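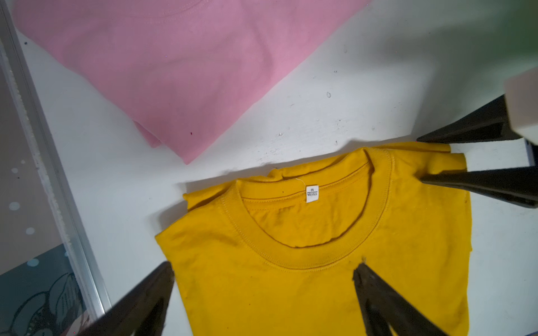 Folded tees, pink and mustard yellow

Forum: Small Business Operations > Consultants and Outsourcing

Retainer vs. per-project for an ops consultant

malside_ops
Posted July 22, 2021
We are a 13-person apparel wholesaler. Devari quoted a retainer of $2,000 a month, 8 hours included, unused hours expire. Out of scope work is billed separately. The alternative is per-project with a fixed deliverable. Main needs are reorder points and a vendor scorecard. Which structure holds up better?

ledgerline
Per-project. Both items have a defined end. At 8 hours you are paying $250 an hour, and more than that in any month you don't use them all.

k_tarrow
Disagree. Reorder points need to be reset as demand shifts. We bought ours as a one-time project from Bawa and the numbers were stale by October. Paid for the same work twice.

ledgerline
Then the deliverable was specified wrong. Ask for the spreadsheet with live formulas and a written method. Your own staff can update inputs.

k_tarrow
If they have staff with time for it. Most shops that size don't.

prurkgate_dan
Check the termination clause before comparing rates. Ours required 100 days' notice. Also get "out of scope" defined in writing, with an hourly rate next to it.

malside_ops
Draft says 30 days on termination. No rate listed for out of scope. I'll ask for one, plus rollover of unused hours for one quarter.

ledgerline
Rollover helps. I would still price the scorecard as a separate project.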